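Wait your turn, and let the rest of us wait ours

I have been thinking about waiting. Had plenty of time for it. Forty-three minutes yesterday, in a laundry shop with no chairs, and I came out in a better mood than I went in. Which surprised me, so I'm writing it down before it wears off.

My argument, short version: we have engineered the wait out of ordinary life and we are worse company for it. Long version follows. Sorry, written fast, dinner is on.
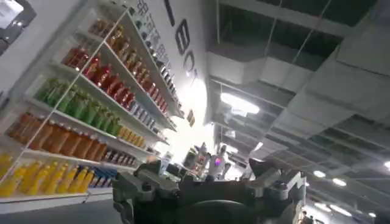

Page last changed: April 15, 2020

Start with the bank. When I was a kid my mother took me to the bank and we stood in a line. Boring. Properly boring. But she knew the woman behind us by the end of it, and that woman was Glenys Bunting, who taught me piano for six years and drove my mother to the hospital when her hip went. No line, no Glenys. I can't prove that. I beleive it anyway.

Now there's an app. Fine app. I use it. Takes me two minutes and I meet no one.

Same with the doctor, the movies, the post office. Book a slot, show up on the dot, in and out. If you have to stand there at all somebody apologizes to you by text message. We get told our time is valuable so often that we've started to act like it's the only kind there is, and anyone standing in front of us is stealing some.

My friend Derek Tindall thinks this is rot. He worked the counter at a parts warehouse in Cuslow for 28 years and says lines are where you see people at their worst. Grown men shouting about a gasket. He says I'm nostalgic for something I only did on Saturdays with my mom holding my hand, and that if I'd had to do it with a sick baby and a shift starting I would have kissed the app on the mouth.

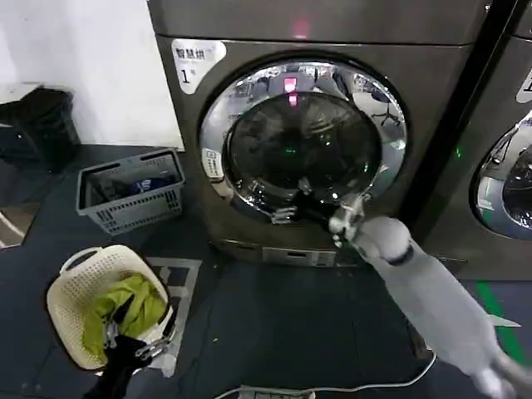 Dryer number one, round glass door.

He has a point, and I've been chewing on it. There's waiting you choose and waiting that gets done to you. The person on hold with the benefits office for 89 minutes isn't building community. She's being robbed. I don't want that defended in my name. Any office that makes poor people wait and lets the rest of us skip ahead should be ashamed, and most of them do exactly that, they just call it priority service.

So narrow it down. I mean small waits. Shared ones, where everybody's stuck the same amount and there's no upgrade. The bus. The bakery before it opens. A load of towels. You can't pay a towel to hurry up.

What happens in those? Mostly nothing. You look at the wall. You read a notice twice. You remember you owe your brother a call. Then sometimes a person says something about the weather and you say something back, and it's a dumb conversation, and you walk home lighter. I think we need a certain amount of dumb conversation per week or we go strange. 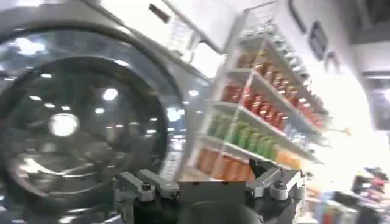
Big glass door on the left, shelves of packaged goods to the right.

And the phone, yes, I know. Everyone says the phone. I'm not going to do the whole sermon. I'll only say that I left mine in the car yesterday and the first ten minutes were awful, I kept patting my pocket like a man on fire. After that it was OK. After that I actualy thought about something from beginning to end, which I hadn't done in weeks. It was about whether to sell the piano. (Keeping it.)

Derek's other objection is that people who like waiting can go and wait, no one's stopping them. Sit on a bench. Knock yourself out. But it doesn't work alone. A bench on your own is a hobby. A wait needs other people in it who would also like to be somewhere else.

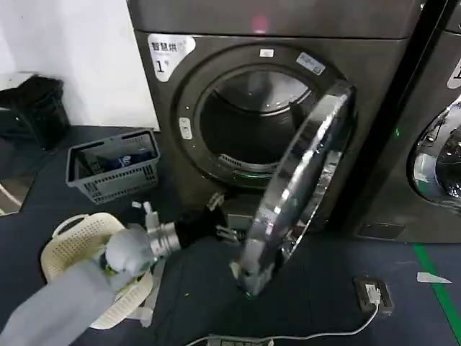 So what do I want? Not much. Leave one counter open with a human at it, in every bank and every station, and don't punish people for using it. Put some chairs out. Stop apologizing to me for six minutes. And if you're ahead of me and you want to tell the clerk about your knee, go on and tell her. I'll complain about it at home like everybody else.

Derek read this and says to add that he still thinks I'm wrong. Added. He's coming over in May to argue it in person, and he'll be late, he always is.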